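Tuesday, September. Fly bench and rod rack.

Hunton reservoir gauge read 41 inches this morning, up a little on last week. Clear enough to see the second step on the ramp. Did not fish. Used the day to get the fall streamers tied and sort out the two reels that came back gritty.

Reels first. The larger one had sand behind the spool, fine stuff, probably from the bar at Flurkovwood where I set it down to land that last smallmouth. Stripped it, wiped everything, light oil on the post and one drop on the pawl. No grease this time. Last fall I greased it and it went stiff on the first cold morning. Clicker sounds right again. The small reel only needed the foot screws tightened.

Line: cut four feet off the front of the sinking line where the coating had cracked and put on a new welded loop. First loop was lumpy so I cut it off and did it over with the smaller shrink tube. Second one goes through the tip guide without catching. The floating line can do another season if I keep it clean.

Flies. Tied 12 of the olive and white on size 4 hooks, same pattern we called the Yurt last year. Changes from the old recipe:

Bead chain eyes in place of the lead ones. The lead version dropped too fast over the weed and came back green on every cast.
Tail shortened to one and a half hook lengths. The long tail kept wrapping under the bend.
Two turns fewer of hackle at the head.
Thread is the Flesier 140. It lies flatter than what I had, but it frays if the bobbin tube is rough. Broke it three times before I swapped bobbins.

Tank test in the utility sink: the bead chain ones sink level and slow, which is what I wanted. Two rolled onto their sides. Both had the eyes tied in crooked, so I cut them back to the hook. Ten good ones in the box.

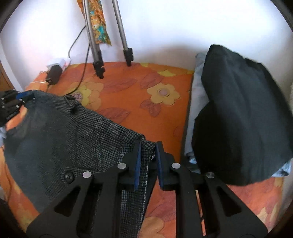 Gray houndstooth coat on the orange floral bedspread.

Leaders. Went back to a plain three-piece build, 20 pound, 15 pound, 10 pound, seven and a half feet total. The knotless tapered ones are nice to cast but I end up cutting them down by noon anyway. Blood knots wetted and pulled slowly, all held at the spring scale. One surgeon's knot slipped – I had only gone through twice. Three times from now on with the stiff material.

Looked back through the catch log while the head cement dried. Total stands at 222 fish for Hunton since the log was started. Most of the fall fish came in the last two hours of light, on the side with the wind blowing in. The log is thin on early mornings, so I would not read much into that.

To do before the next trip:

Buy size 4 hooks, down to one pack
Replace the split grip tape on the net handle
Check left wader seam under the knee with the flashlight
Try the Yurt in all black, same eyes, at Flurkovwood first

Ramp gate is locked at 8 p.m. starting this month, so plan to be off the water by 7:30.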